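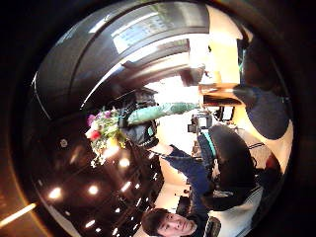
Bouquet in a black glove, mint-green sleeve.

December, 9:40 a.m. Cold cabinet, door gasket leak test, continued.

Cabinet is the Pledemetti upright, set point 4 C, empty shelves, door latched. Compressor log from the overnight run came off the Planolitz recorder with no gaps. Total on-time 2,796 seconds against 1,926 for the same period with the door taped. Difference is 870 seconds. I am charging all of it to the gasket until I have a reason not to.

Paper strip check around the door: firm pull on the top and hinge side, slack on the lower latch corner. Slack length 198 mm. Warmed that corner with the hair dryer on low and reseated it. No change after cooling.
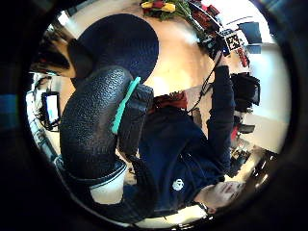
Pulled the gasket at the slack corner and looked at the skin under the lamp. Original Lockyer profile, white, single bulb. The bulb face should be smooth. It has a finely dimpled texture instead, close to the one on the dark navy pad of the glove, only shallower. Dimples stop where the magnet strip is exposed. Suspect the cleaner, since the hinge side is wiped less. Cut a 20 mm piece from the scrap gasket and left it in cleaner at working strength, lid on.

Raelene Doolan asks whether the frame could be out of square. Measured both diagonals — equal to within what the tape can show. Hinge play is small but I can feel it. Shim before fitting the new gasket, or the result will be mixed. 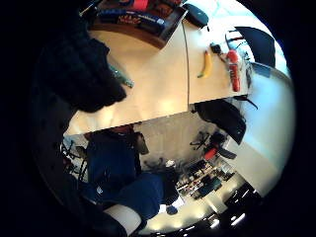 Betwood has the replacement in the same profile, pre-welded corners. Ordered one. Do not use the cut-length stock from the drawer; the last corner joint in that material opened up at 4 C.

To do:
Shim lower hinge, repeat strip check with old gasket.
Taped-door run again, same start time.
Look at the soaked piece, compare with a dry offcut.
Ask who mixes the cleaner and at what strength. 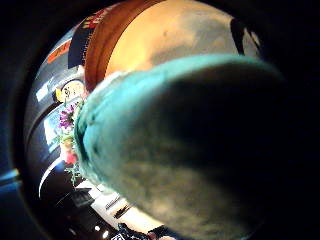 Turquoise band, close range.

4:15 p.m. Shim in. Slack length unchanged. Recorder restarted, door taped.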